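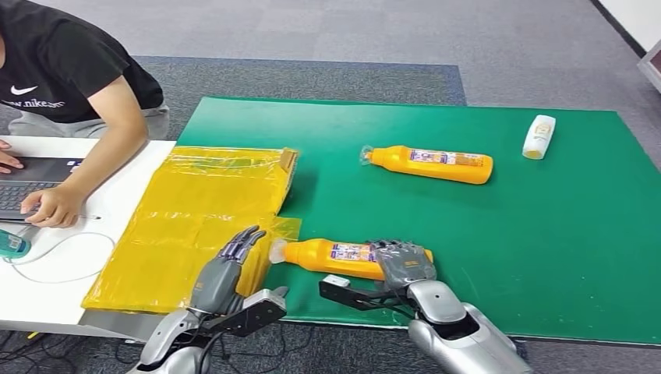

绿垫上的橙色瓶和小白瓶，黄色塑料袋铺在桌面与垫子之间

大瓶洗衣液横着装袋装箱，途中怎样防渗漏？袋子怎么折、怎么封？

分类：居家搬运 / 包装与整理
标签：洗衣液 横放 塑料袋 地毯

Costel Dimitrov

周日要把一批日用品从现在的房间搬到同城另一处，洗衣用品是最后一批。瓶装的有两只橙色塑料瓶和一只白色小瓶，两只橙色瓶都是洗衣液，一只没开封，一只用了一部分。打算先套进黄色大塑料袋，再入箱。

约束条件如下。

箱子是 Rallgate 的可折叠周转箱，内高不够，橙色瓶立不起来，只能横放。换高箱的办法我考虑过，车上的层架已经定好间距，高箱放不进去，所以请先不要建议换箱。

重量：没开封的那瓶连瓶 1,810 克，开过的那瓶连瓶 912 克，厨房秤称的，称之前去皮归零。箱子放在层架的网托上，网托单格限重 3,000 克。两瓶相加还有余量，白色小瓶没称，塑料袋和垫料也没称。

塑料袋：黄色，半透明，尺寸明显比需要的大，从卷上撕下来之后有很多折痕。在桌上和垫子上摊开压过，折痕压不掉。上口有一道折边。不确定折痕会不会成为渗漏点。

操作场地：白色桌子，旁边铺一张绿色大垫子，垫子下面是灰色地毯。桌面上有一根细白线，桌下地面有几根黑线。地毯是房子自带的，退房时要检查，所以装袋这一步也不能漏。

已经试过一次。把开过的那瓶拧紧，横放在一张厨房纸上过夜，早上瓶口下方的纸上有一块浅色印子，指甲盖大小，摸上去发滑。没开封的那瓶同样放法，纸上没有痕迹。

想问的有四点。一，开过的那瓶渗出来的位置一般在哪里，怎么判断是盖子没拧到位还是垫圈的问题。二，横放时瓶口朝哪一侧，瓶身哪一面朝下。三，袋子太大，多余的部分是剪掉还是折起来，封口用什么方式。四，白色小瓶能不能和大瓶放同一个袋。

另外一个顺带的问题：标签上写“1 瓶可用 1 整月”，开过的那瓶剩下的够不够撑到新地方那边安顿好，有没有估算的办法，还是干脆不搬这瓶。

帖下留言

Princess Macapagal：开过的那瓶当天还要不要用？如果装箱前还要再开一次盖，过夜试验就得重做，结果不能沿用。

Costel Dimitrov：不再用了，最后一次洗衣在前一天上午。

Princess Macapagal：那就在最后一次用完以后擦口、拧盖、再试。顺序不要反。

Valbona Georgiou

按你的条件逐项写。高箱的事不讨论，默认横放。

先说渗漏位置。带螺纹盖的洗衣液瓶，横放后出现少量渗出，常见的来源有三处，查的顺序按容易程度排。

残液。倒完洗衣液以后，瓶口外沿、螺纹和盖子内侧会留一层液体。立着的时候它往下流回去，或者停在螺纹里；横放以后它沿螺纹走到最低点，滴下来。外观和真正的渗漏一样，量通常很小，而且擦干净以后再放一夜就不再出现。你那块指甲盖大小的印子，先按残液处理。

盖子没有压到密封面。洗衣液稠，螺纹里有干结物时，手感上已经拧紧，密封面之间还差一点。判断方法：把盖子取下，看盖内的密封环或者内垫上有没有一圈完整均匀的压痕。压痕缺一段，缺的位置就是通路。

密封面或瓶口损伤。瓶口有毛刺、缺口、椭圆变形，或者内垫翘边。这一类擦和拧都解决不了，只能换盖、加膜，或者不横放。

处理步骤：

瓶子立在水槽里或者托盘上，取下盖子。如果盖子兼作量杯，杯内的残液先倒回瓶里，杯子用温水冲净，控水，用布擦到没有水珠。瓶口外沿和螺纹用湿布擦一遍，再用干布擦一遍。螺纹底部的干结物用旧牙刷刷，刷的时候瓶口上盖一张折好的纸巾，免得碎屑落进瓶里。倒液嘴和瓶口之间那道环形槽经常被忽略，里面存的液体比螺纹上多，要用纸巾卷成细条吸干。有些瓶子的槽底开了回流孔，吸干以后立放一小时，看槽底有没有新液面，再吸一次。

盖子拧回去时先反向转一点，感觉到螺纹落下一格再正向拧，可以避免错扣。拧到底以后停一下，再补一次力。不要用钳子，塑料螺纹滑扣之后密封会更差。

复验按你原来的方法做，厨房纸换成折了几层的，瓶口下方和瓶身下方分开放两张，好区分来源。复验时间至少和路上的时间一样长，能过夜最好。瓶身轻压一下再放开，看瓶口有没有液体被挤出来；压的力度相当于另一只瓶子靠上去的程度就够了。

加膜的做法。复验仍有痕迹，就在瓶口上覆一片保鲜膜，膜要大过瓶口，四周留出来的部分垂到螺纹外面，再拧盖。膜只放一层。叠得太厚，螺纹啮合的圈数减少，密封面受压不均，比不加还差。拧好以后膜的外沿应当是一圈完整露出的，哪一段缩进去了，就取下重放。膜不要拉得太紧，拧盖时会跟着转，拉紧的膜容易在瓶口边缘割破。

盖子外面再用胶带防松。胶带的作用是阻止盖子回转，它本身不防水，粘在有洗衣液的塑料面上也粘不住，所以要等表面完全擦干。沿拧紧的方向缠，从盖侧起头，斜着拉到瓶肩结束，末端折一小段做拉手，到地方好撕。

再说方向。

横放的瓶子，瓶口高度由瓶形和垫料决定。瓶肩收窄的瓶子平放以后，瓶口中心通常低于液面，盖子一直浸着。把瓶口一端垫高，让液面落到瓶口以下，是横放时减少渗漏最有效的一步。开过的那瓶液体少，垫高一点就能做到。满瓶的不一定做得到，好在没开封，封膜还在，依靠封膜就行。

垫料用折好的毛巾，放在瓶肩下方，不要直接垫在盖子下面。盖子受侧向力，路上颠簸会把它往一侧顶，密封面一边压紧一边松开。毛巾要折成楔形，厚的一边靠瓶口，瓶底那一头直接落在箱底。

哪一面朝下，看瓶身。有把手或者握持纹的瓶子，纹路和把手所在的一侧刚性和别处不同，不适合做承重面，放着也容易滚。较平的一面朝下，握持的一侧朝侧面或者朝上，取放时手也方便。两只瓶子并排放时瓶口朝同一头还是对头，取决于箱子的长度。我的建议是朝同一头，这样吸液的垫料集中放在一处，出了问题打开箱子先看那一头。

瓶子之间要隔开。硬塑料面贴着硬塑料面会互相蹭，标签会花，滚动也停不住。隔一条折起来的毛巾或者旧T恤，顶住就行，不必缠满。

然后是袋子。

折痕和破损要分开看。聚乙烯类薄膜在卷上受压形成的折痕，多数只是形状，膜没有断。需要担心的是十字交叉的折点，就是两道折痕相交的那一小块，反复折过以后可能有针孔。检查方法有两种。一种是对着灯看，半透明的膜透光，针孔会显成亮点，缺点是折痕本身也反光，容易误判。另一种是充气：抓住袋口抖开，让袋里兜住空气，拧紧袋口，把袋身慢慢压向脸侧，有漏气会感觉到。第二种更可靠，对大袋子也更快。

不要装水试。袋子大，装水以后很重，倒出来时会把地面弄湿，你的场地下面是地毯。

剪掉还是折起来：折起来。剪过的袋口边缘没有折边，拉扯时容易沿着剪口撕开，而且多余的膜可以做第二层。做法是把瓶子放进袋底一角，袋身多出来的部分从瓶底一侧往上翻，包过瓶身，袋口仍然留在瓶口那一头的上方。这样袋底的两道封边都被包在里面，不在最低点。卷袋的底封是热封的，是整个袋子最弱的一条线，不要让液体有机会积在那里。

翻折之前把袋里的空气排出来，从瓶底往瓶口方向用手掌抹。空气留在里面，箱子盖上时会把袋口顶松。

封口用拧颈回折：袋口收拢，拧成一股，拧到不再有松的部分，对折回来，用橡皮筋或者扎带把对折的两段一起扎住。只在拧颈处扎一道不回折，液体会顺着膜的皱褶毛细出来，量很小，但是放一天就能看见。封好的颈部朝上，位置高过瓶口。

袋内放吸液材料。厨房纸、旧毛巾都可以，折好以后放在瓶口下方，和瓶口之间不留空。不要放报纸，油墨遇到表面活性剂会掉色，染到袋里的毛巾和瓶身上。

装袋的场地。我会在垫子上做，不在桌上做。桌上有线，地面上也有线，先把线挪开再动瓶子。洗衣液顺着线走很难察觉，插头里面进了洗衣液，擦不到，干了以后还有残留。装袋前在垫子上铺一层旧床单或者大毛巾，垫子的材质如果是软质泡沫或者带纹路的，洗衣液进到纹路里要擦很多遍。瓶子先放在垫子中间，离边缘远一点，滚动以后仍然落在垫子范围内。

袋子平铺时一部分在桌上、一部分搭在垫子上，这样铺着检查折痕没问题，装瓶时要整个移到垫子上。袋子在高度不同的两个面之间悬着一段，瓶子推进去以后会往低处滑，袋口跟着被拉走。

白色小瓶单独装。先确认里面是什么，标签看不清或者没有标签的，按不相容处理。含氯漂白剂和酸性的、含氨的东西不能放同一个袋，这一条没有商量余地。内容物确认为普通用品的话，先装一个小密封袋，再放到大袋外面、箱子的空角里，盖子朝上。它的高度如果够立放，就立放。

顺序归纳一遍：挪线，铺布，擦口，拧盖，复验，查袋，入袋，排气，翻折，封口，入箱，垫高。复验在擦口之后，中间不要再开盖。

帖下留言

Costel Dimitrov：取下盖子看过了，内垫的压痕是完整的。倒液嘴外面那道环形槽里确实有一圈液体，用纸条吸了两次才吸干。小白瓶有标签，是自己分装的柔顺剂，已经单独装小袋。

Valbona Georgiou：那基本可以确定是槽里的残液。复验照做。

Costel Dimitrov

在这里补充复验结果和操作时遇到的情况，篇幅长，不放在留言里。

擦口和吸槽之后，开过的那瓶重新横放一夜，瓶口下方的纸上没有印子。瓶身下方的纸也没有。随后把瓶口一端垫高又放了半天，同样没有。没有加膜，盖外缠了胶带。

袋子按充气法查过，漏了一处，在上口折边往下不远的位置，正好是两道折痕交叉的地方。对光看不出来，压的时候手背能感觉到气流。从同一卷上另撕了一只，查过没有漏。漏的那只没有扔，拿来垫在箱底做隔离，不承担密封。

垫高时发现大瓶比想象中容易滚。瓶身横截面接近圆形，放在平的垫子上稍微碰一下就转，标签一侧转到下面去。握持纹是一列短横棱，沿着瓶身的弧面从上排到下。
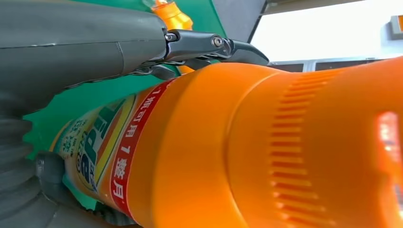 手扶在棱上时瓶子能稳住，手一离开又会慢慢回转。试过把棱的一侧朝下，指望棱纹增加摩擦，效果不明显，棱只有一小段接触到垫子，大部分弧面悬空。最后是用两条毛巾卷成长条，分别塞在瓶身两侧，卷的直径不用大，塞到瓶身和垫子之间的夹角里就不滚了。箱子里也照这个方式放，靠箱壁的一侧省掉一条。

标签收窄的那一头是印刷面，红色竖带上的字横放以后仍然能看到，方便到地方以后不拆袋就能认出是哪种瓶子。袋子是黄色半透明的，隔着一层膜颜色会偏，隔着翻折后的两层就不好认了。因此在袋外另贴了一张纸，写明内容、哪只已开封、瓶口朝向。

排气这一步我做得不好。按从瓶底往瓶口抹的方法，抹到瓶肩处空气会绕过去，又回到瓶底那边。后来改成两只手，一只压住已经排过的部分，另一只往前抹，好很多。袋子太大，单人操作时袋口容易翻回来盖住瓶子，用晾衣夹把袋口一侧夹在床单上固定。

还有一个问题没有解决：两只瓶子放同一个袋，还是一瓶一个袋。目前是同一个袋，翻折以后袋身绷得比较紧。

帖下留言

Valbona Georgiou：一瓶一袋。袋子绷紧说明翻折没有余量，路上瓶子挪动时力都落在膜上。另外未开封的那瓶没有必要和开过的共用风险，一只漏了，两只都要洗。

Costel Dimitrov：好，重新装。

Princess Macapagal：一瓶一袋的话，封口的颈部不要都挤在箱子同一侧，盖子会合不上。错开放。

Senad Zupan

没必要这么复杂。保鲜膜把瓶口到瓶肩缠十几圈，外面套个超市袋打个结就行了，我搬家都是这么弄的。洗衣液本来就稠，漏不了多少。实在怕漏就放浴室地上，别放地毯上。

另外建议立着放，横放肯定容易漏。Pongsiri 有卖那种高一点的箱子。

帖下留言

Valbona Georgiou：原帖写了箱子不换，层架间距定死。保鲜膜缠在盖子外面能防盖子松，不能封住螺纹，液体会停在膜和瓶肩之间，拆的时候流一手。瓶口没有擦干就缠，等于把残液包在里面。

Senad Zupan：没看到层架那段。膜还是有用的吧，至少不会直接滴出来。

Valbona Georgiou：作为外层有用，作为唯一一层不够。

Costel Dimitrov：谢谢，膜缠了一只，没开封的那只，主要是保护标签。

Eleni Halilović

Valbona 把装袋写全了，我补重量、用量和地毯三件事。

重量。两瓶连瓶合计 2,722 克，离网托限重剩 278 克。这个余量要装下白色小瓶、两只塑料袋、毛巾、吸液用的纸，还有箱子本身。先查清楚限重指的是净载还是连箱。Rallgate 的折叠箱我没有用过，但任何一只能放下这两瓶的硬塑料箱，自重都不太可能落在两百多克以内。如果限重连箱计算，现在的方案已经超了。

浸湿和潮湿的毛巾不要用，厚浴巾干的时候也不轻，两条卷起来就可能把余量吃光。用旧T恤代替，或者用气泡膜卷成条，重量可以忽略。白色小瓶直接挪到别的箱子去，它能立放，没有理由占这一格的限重。

假如还是超，分成两格，一格一瓶。单瓶 1,810 克离限重很远，箱子和垫料都有余地。分格还有一个好处，就是瓶子不会在同一个箱子里相互撞。缺点是多占一格，需要你自己看车上的位置。

网托上放箱子，箱底要完全落在网面上。箱底有脚的，脚可能陷进网眼，箱子就歪了，你垫高瓶口做的角度也跟着变。垫一块硬纸板在网上。

用量。标签上的“1 瓶可用 1 整月”是按厂家设定的使用条件讲的，每次多少、每周洗几次，要看背面的说明，不同的家庭差得很远。它不能直接换算成你剩下的够几天。能算的办法是用秤。

连瓶 912 克里面有瓶子和盖子的重量。空瓶重不知道，手边如果有同款空瓶，称一下减掉。没有的话可以估，但估出来的误差会直接进到结果里。更省事的是称差值：洗衣前称一次，洗衣后称一次，差值就是你实际一次的用量，瓶子的重量在相减时抵消了。多称几次取平均。你已经说最后一次洗衣在前一天上午，那一次正好可以称。

有了单次用量，再用剩余净重去除，得到还能洗几次。末尾总有一部分挂在瓶壁上倒不出来，按少一次算。

至于要不要搬这瓶，我倾向搬。你已经查明渗漏来源，复验也通过了，继续搬的成本只是一格网托。要是那边安顿的头几天就要洗衣服，开过的这瓶应该放在随手能拿到的箱子里，未开封的压到后面去。

不要为了省地方把开过的倒进另一只瓶子。换瓶以后标签对不上，而且两种不同的洗衣液混在一起可能变稠或者分层。同款的也不建议，未开封的那瓶一旦开盖，封膜就没有了，横放的条件反而变差。

地毯。装袋时如果滴到地毯上，先别加水。洗衣液遇水起泡，往下渗，范围会扩大，而且漂洗干净需要的水量远超你能从地毯里吸出来的。顺序是：

用硬卡片或者勺子把表面的液体从外往里刮起来，放到纸上。刮的时候不要压。

用干布盖住，手掌垂直按压，换干净的面再按，直到布上不再有湿印。不要搓，搓会把绒头弄散，灰色地毯绒头方向乱了以后看上去像一块色差，退房检查时比污渍还显眼。

再用拧得很干的湿布按一遍，接着用干布按。这一轮会起少量泡沫，正常。重复到湿布上没有滑感为止。用手指摸地毯判断不准，绒头表面不滑，底下可能还有。

剩下少量残留的，加一点白醋水可以消泡，醋和水的比例低一些，先在家具压着的角落试。前提是旁边没有含氯漂白剂，漂白剂和醋不能碰到一起。

最后压一叠干毛巾，上面放重物，过夜。重物下面隔一层塑料袋，防止湿气返到重物上，或者重物掉色到毛巾上。

残留不处理的后果是那一块以后特别容易脏。表面活性剂干在绒头上会粘灰，几周以后出现一块深色印子，当时看不见。

你绿垫子外面还有颜色不同的一条地毯，偏深。如果它是活动的，可以先卷起来放到一边，垫子外沿的那片也铺上旧床单。人走动时脚底带出去的洗衣液，往往落在垫子外面一步的地方。瓶子没有漏，鞋底踩过一滴，也一样要洗。

垫子本身用完以后，先干擦再湿擦，翻过来看背面。垫子大，边缘翘起来的话液体会从边上流到下面，正面擦得再干净也没有用。

帖下留言

Costel Dimitrov：限重查了，是连箱。箱子自重约 912 克，和开过的那瓶差不多，合在一起超了。改为两格，一格一瓶，小白瓶放到厨房那一箱里立着。

Eleni Halilović：箱子铭牌上的自重通常不含盖子，带盖的再称一次。

Costel Dimitrov：带盖称的。

Princess Macapagal：一格一瓶以后，箱子里空间大了，瓶子两头也要塞住，只塞两侧不够。刹车时瓶子是往长度方向走的。

Costel Dimitrov：箱子顺着车身放的，瓶口朝后。两头加了气泡膜卷。

Valbona Georgiou：瓶口朝后，急刹时液体往瓶底涌，方向是对的。起步时相反，力小得多。

Senad Zupan：所以最后漏了没有？

Costel Dimitrov：到了以后先开的开过的那箱，瓶口下面的纸是干的，袋子里也没有。没开封的那箱还没拆，放在浴室。保鲜膜起头的地方松了一截，标签没有蹭花。

Eleni Halilović：瓶子立起来放一天再开盖。横放过的瓶子，倒液嘴外面那道槽里又会有液体，直接开会滴。

Costel Dimitrov：已经立在 Brerlow 的托盘里了，明天开。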